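Join our coffee tasting panel

Veneleck Coffee House is looking for people who drink coffee every day and have opinions about it. You don't need any training, you don't need to know what "mouthfeel" means, and you certainly don't need to own a fancy machine (half of us at the office still make do with an old kettle and a jar of instant before nine o'clock). What we do need is your honest reaction to a cup of coffee, and a bit of patience while you fill in our forms, which Edvin Backlund has promised are shorter than last year's.

The panel runs through July in our upstairs room on Triretti Lane. We're hoping to find 200 people altogether, and we'd love a good mixture: students, night workers, retired people, parents who haven't slept properly for months, and anyone who has moved here from somewhere with a different way of drinking coffee. Rocío Henríquez, who looks after the panel, grew up with coffee so sweet the spoon stood up in it, and she is always pleased to meet somebody who agrees with her.

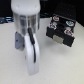 What you would be doing

You would come to 3 sessions, each lasting an hour and a half, with a proper break in the middle. At each one you'll taste a few small cups, one after another, with water and plain crackers in between. We won't tell you what you're drinking until the very end, when you are welcome to stay and grumble with the others about how wrong you were! Some cups will be filter coffee, some will come from pods, and there is always a decaf hiding somewhere.

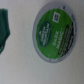
A single-serve coffee pod.

Please don't smoke, eat strong mints or wear heavy perfume in the hour before you come. A light breakfast is a very good idea. We have oat and cow's milk for the break, but the tasting cups are served black, so if you really can't bear it black this may not be the panel for you, and we quite understand.

Who can take part

Anyone aged 18 or over who drinks at least one cup a day. We're sorry to say we can't take people who are pregnant, who have been told by a doctor to cut down on caffeine, or who work for another coffee company. The room is up one flight of stairs and there is a lift at the back, next to the bicycle racks. 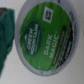
Coffee pod with a green foil lid.

What you get

We pay by gift card, handed over at the end of your last session, and we refund bus fares if you keep your tickets. You'll also go home with a bag of beans from our Pirkero range, ground for you if you like.

How to apply

Write a few lines to Rocío at the Veneleck front desk, or drop in and ask for an application card. Tell us how you take your coffee, how many cups you drink, and whether mornings or evenings suit you better. Morning sessions start at 10 and evening ones at 6.30. If you have been on a panel with us before, do mention it, as Rocío likes to put old hands and new faces at the same table. She answers every letter herself, so please give her a few days.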